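Sealing marble countertops - is the water drop test worth anything?
Surfaces & Stone > Kitchen

gritstone_5
Posted Wednesday, 7:40 am

Second kitchen in this house, first one with real stone. The slab is a dark gray and beige marble, honed, bought through Zimari. The fabricator said it was sealed at the shop and to reseal once a year. The installer said every six months. The care sheet says to reseal "as needed" and gives no test for deciding that.

I put a teaspoon of water on it near the sink and timed it. Faint dark spot at 3 minutes, gone within the hour. The same test on the offcut showed nothing after 15. Does that mean the sink side is due, or is the test too crude to act on?
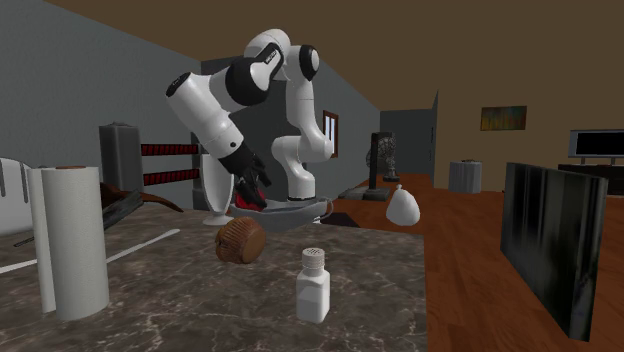
Dark gray and beige marble, basin side

lowslope
Posted Wednesday, 8:15 am

A spot at 3 minutes means that area is absorbing. Reseal that area. You don't need to do the whole top.

An impregnating sealer sits in the pores. It does nothing about etching. If your concern is lemon juice or vinegar, no penetrating sealer will help you, and half the complaints on this board come from people who expected it to.

tilesaw196
Posted Wednesday, 8:22 am

Disagree on spot sealing. On a honed dark stone you can get a visible edge between the treated and untreated areas, especially with anything sold as a color enhancer. Do the full run, seam to seam.

Also, a teaspoon is too much water. It spreads, and you end up comparing puddles. Use a few drops, cover them with a glass so evaporation doesn't confuse things, and check at 5, 10 and 15 minutes.

lowslope
Posted Wednesday, 8:40 am

An enhancer, yes. A plain solvent-based impregnator, no. I have spot sealed behind my own faucet for years and there is no line. If residue is left to dry on the surface you will get haze, but that happens on a full run too.

gritstone_5
Posted Wednesday, 12:05 pm

Repeated it with drops under a glass. Sink side darkened before the 5 minute check. The far end by the window was unchanged at 15. So the two ends differ, same slab, same shop.

What are people using? The local place carries Boström and Wamico. Boström is solvent based, Wamico is water based and costs less.

quarry_lane
Posted Wednesday, 1:30 pm

Wamico is fine on dense stone. On a honed marble I would pay for the Boström. Ventilate, keep pilot lights off, and wipe it back before it gets tacky. Two thin coats, with the wait between them taken from the can.

Room and slab temperature matter more than brand. We did ours in August with the sun on the counter and it flashed off before it could soak in. I had to strip it and start over.

One more thing about cleaning. Fruit left to sit is a common source of rings on marble. An apple with intact skin is harmless, but a cut one leaves juice, and juice will etch. Keep the bowl off the stone or put a mat under it.
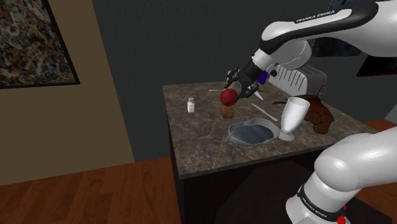
quarry_lane

Regarding the shop seal: I would not count on it. The face gets wiped down at the shop, then the sink cutout is made, and the fresh edge often gets nothing. Water wicks in from there. Check the underside of the cutout with a flashlight and see if it is darker near the edge.

tilesaw196
Posted Wednesday, 1:52 pm

Agree on the cutout. That would explain the sink side better than wear does. If the edge is raw, seal it first and give it a day before you touch the face.

I still say do the full run.

jointcompound
Posted Wednesday, 4:10 pm

Am I the only one who stopped sealing? Ours came out of the Jesimthorpe yard, has never been resealed, and gets wiped with pH neutral soap. There are a few etch marks and one oil stain by the stove. The stain came out with a baking soda poultice left on overnight.

lowslope
Posted Wednesday, 4:31 pm

An oil stain by the stove is the argument for sealing.

jointcompound
Posted Wednesday, 4:44 pm

One stain, one poultice. A can of the good stuff costs more than the baking soda did.

gritstone_5
Posted Wednesday, 6:20 pm

Looked under the sink. There is a darker band along the front of the cutout and a gap in the silicone at the left corner. I will let it dry out, redo the silicone, seal the edge, and then decide about the face. Does anyone know how long marble that thick takes to dry with a fan on it?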